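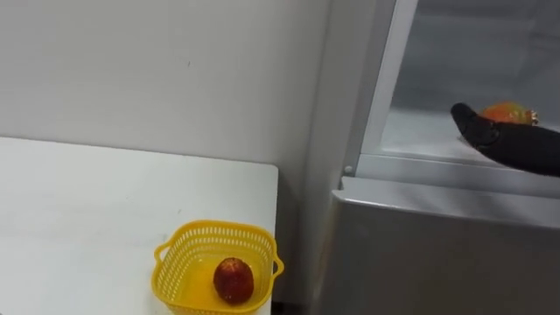

*The robot at the upper compartment of the refrigerator, basket on the table.*

# How do you divide the work when a robot takes over the fruit baskets?

**pantry_wisirmont** · posted May 28, 2019

I work in the staff pantry of a company in Wisirmont. We are four people and we serve fruit and cold snacks for 175 employees. Since the beginning of the month we have a humanoid robot on trial, from the supplier Zaridier. Its task is small: it moves fruit between the refrigerator and a yellow basket on the table, piece by piece. The rest is still ours, like washing, cutting, checking the deliveries and carrying the baskets to the floors.

My manager now asks me to write new duties for the team. She thinks that one person becomes "free" in the morning. I do not see this free person. Somebody opens the refrigerator door, somebody brings the basket, and somebody must look if the fruit is still good. My colleague who did the baskets before is now mostly standing and watching, and she told me this makes her more tired than the old work.

So I would like to know from people who had such a trial:

- Did you give the watching to one person or did you change every hour?
- Who decides that a fruit is bad?
- Did anybody lose hours after the trial?

Please do not answer only "robots are the future." I have read this already.

## amano_dayshift

We had a similar trial at our site in Amano, also in a kitchen. I can tell what we did, but I don't say it is the best way.

In the first week one person was watching the whole shift. This was a mistake. After two hours the attention is gone, and the person feels that she is there only as a guard. Then we changed every 45 minutes and wrote it on the same sheet as the cleaning. It was better immediately.

About bad fruit: keep this with people, and do it before the fruit goes into the refrigerator. We check at delivery and only good pieces go on the shelf. It is a little more work at seven in the morning, but later you do not need to look into every basket. Put it in the duties as a real task with minutes behind it, otherwise your manager will count it as zero.

We also wrote down every time when a person had to step in. In the trial it was 236 times, and most of them were small things: the basket was too far from the corner of the table, or the door was not open enough. This list helped us more than any discussion. With it we could show that the "free" person was working.

The place at the table matters too. Ours was set up almost like the one below, with the table end close to the refrigerator, so the arm only has to reach over the basket. Agree on one side where people walk, and let it be the side without cables. I would mark the floor with tape — we did it late, and there were some arguments before that.

Nobody lost hours at our site, but one evening position was not filled again. I think it is fair that you know this. Ask for the hours in writing before the trial ends, when they still need your opinion.

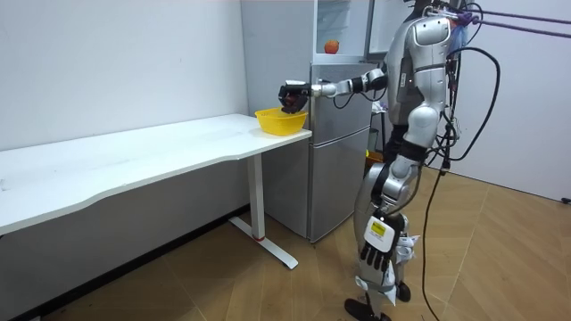

## zollarlow_2

rotate every hour, yes. and tell your manager to stand there herself one morning, ours changed her mind very quick

## cold_counter

I agree with most of the long answer, only the 45 minutes was too short for us. We are two people and we could not finish anything between. We take 90 minutes and the one who watches can fold napkins or fill in the delivery list at the same table.

One thing to add. Your colleague did the baskets before, so she knows which fruit goes soft first and which floor never eats the pears. Ask that she is present when Zaridier comes to adjust something. In our case the technicians talked only with the office, and we received a procedure that put the basket where we cut the bread. It took until the end of May to change it back.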